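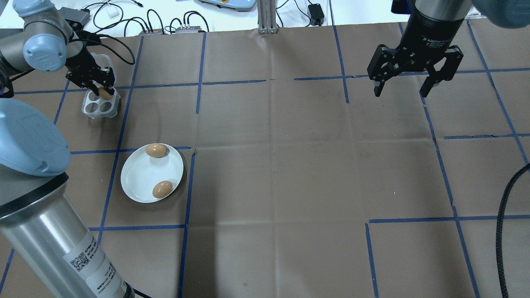 A brown egg at a four-cup egg holder, two by two

An egg holder (also egg tray, egg rest, in older Avville catalogs "egg seat") is a small tray with round recesses, each meant to keep one egg from rolling. Used in refrigerators, on counters, at the table. Not the same as an egg cup, which has a foot and takes a single egg for eating, or a carton, which has a lid and is mainly for carrying.

Names

"Egg holder" is the usual word in American stores. "Tray" tends to mean the larger flat kind. Wikström sold the same piece under both names for years, which has caused some confusion among collectors. See Disputed models.

Form

Plastic is common, white or see-through or something in between. Also ceramic, wire, wood, pressed paper. The four-cup holder, two rows of two, is the smallest size most makers bother with. Six and 12 are more usual for refrigerators, where the holder often came as part of the door.

The recesses are cup-shaped, sometimes with a hole at the bottom. A cup should take the egg to just below its widest point. Too shallow and the egg tips when its neighbor is lifted out, too deep and there is nothing to grab. Large and extra large eggs are a problem for older holders, many were molded for smaller eggs and the shells touch in the middle.

Use

Eggs are normally set with the pointed end down. They go in from straight above, held at the sides, and let go only once the shell is resting on the cup. Brown and white eggs are treated the same. Cooks who keep boiled and raw eggs in one holder usualy mark the boiled ones in pencil.

Eggs stored in an open holder pick up smells from the refrigerator more easily than those in a closed carton, and the date on the carton gets lost. Some households keep the cut-off date panel under the holder. Door shelves are warmer than the back of the refrigerator, so a loose holder can go on an inside shelf instead.

Work surface

For sorting or repacking eggs by hand, a flat table covered in paper is enough. Brown kraft paper is cheap and can be thrown out after a breakage. Painter's tape in a grid gives each holder or plate its own square.
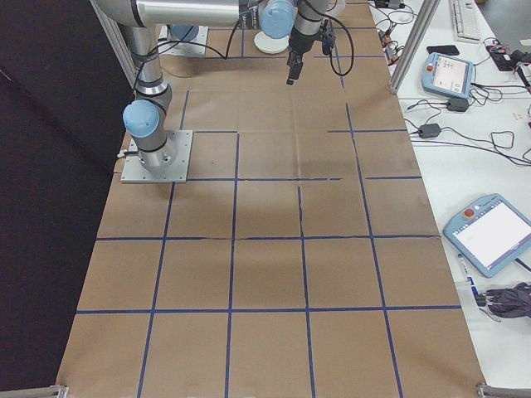
Tape should be pressed flat at the crossings, where the strips overlap and small ridges form. A holder standing on a ridge rocks. Creases in the paper do the same to a lesser degree. Squares need not be even, only bigger than the tray.

Cleaning

Warm water and dish soap. Egg white dries hard in the cups and has to be soaked off. Thin plastic holders can warp in a dishwasher, top rack if at all.

Disputed models

The Sunano 916, a four-cup holder, is listed by Krystyna Jasińska in her price guide as a Dekville product with a changed stamp. Sunano's own catalog shows it with 11 other kitchen pieces and no mention of Dekville. The the molds have not been found. The Wikström 33 is sometimes given as a six-cup holder, this is a mistake for the Wikström 80.

See also
Egg carton
Egg cup
Egg timer
Refrigerator door shelf

Last edited 21 November 2018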